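Nondbridge Home Help > Kitchens > Tiling and splashbacks

Grout behind the hob going yellow, can it be saved?

Posted by Elaheh Mahmoudi

We moved into our house in March and the previous owners had put brick-shaped tiles behind the hob. The tiles wipe clean but the grout lines have gone a yellowish brown, worst in the two rows nearest the cooktop. I have tried washing up liquid and an old toothbrush, then a spray from the supermarket, and neither made much difference. The grout feels sound and doesn't crumble when I scrape it.

A local tiler quoted £118 to rake it out and regrout the lot. Is it worth paying that, or is there something I should try first? I don't mind the work but I don't want to damage the tiles. They have a marble pattern but I am fairly sure they are ceramic.

The layout is much the same as this one, with a wooden worktop and a rail for utensils on the tiles, so I also need to know whether the rail has to come off.

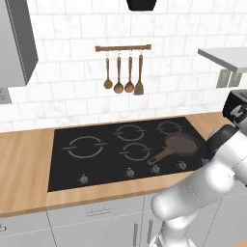 Marble-effect tiles behind a black glass cooktop

I would like to get it done before we paint the rest of the room.

3 replies

Benedito Vasconcelos

It is grease that has soaked into the grout. Washing up liquid only takes off the top layer. Mix bicarbonate of soda with a little water until it is a thick paste, push it into the lines, leave it for half an hour and scrub with a stiff nylon brush. Rinse with warm water and dry with a cloth. You may need to do it twice. Put an old towel along the back of the worktop first, as wood marks if water sits on it.

Check the tiles before you use anything acidic. If they are real marble, vinegar or limescale remover will etch them. Look at a cut edge if you can find one. Ceramic has a plain biscuit-coloured or white body with the pattern only on top.

If it comes up clean, let it dry overnight and then brush on a grout sealer. Mine was done four years ago and it still wipes down.

Farzad Naseri

just regrout it, cleaning never lasts

Solène Cordier

I would try cleaning first and then a grout pen if it is still patchy. I used one from Jetine in my last flat. It took an evening, and you wipe the extra off the tile before it sets. It won't stick over grease, so the cleaning still has to be done properly.

On the rail, take it off if it is only held by a couple of screws. Grease collects behind the brackets. Put a dab of silicone in the holes when you refit it. If it is glued, leave it alone and work round it with a small brush.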